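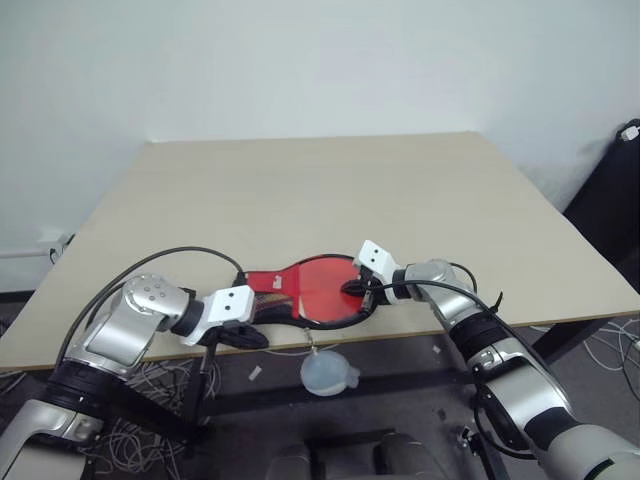 **Figure 3.** Work table, light beige top, plain wall behind.

### 3.2 Sorting the recall diaries

Diaries came back from two villages, Mullow and Plevavitz, in November. 316 posted out, fewer returned than hoped – the reminder card went late. Each household wrote down what it ate at the evening meal and who cooked it. No weighing, no photos. We wanted plain words.

Coding was done by hand by Molefe and Lanz, working apart, same sheet of 40 food codes. Soup gave the most trouble. Is barley broth with a bone in it a meat dish? Molefe said yes, Lanz no. Settled as "mixed" and all the earlier pages recoded, which took most of a week.

Diaries with fewer than eight evenings filled in were dropped. Blank evenings were not treated as missed meals, as several people wrote "same as yesterday" once and then nothing at all. Leftovers got thier own code after the pilot in Nandelik.

Handwriting: pencil entries were read twice. Where a word could not be made out it was marked U and left out of the counts in Table 2. Local names for dumplings kept as written, see the Maluleke word list in the appendix.

Shared meals between neighbours counted once for each house. This probaly pushes the bread figures up a little – we come back to it in 4.1.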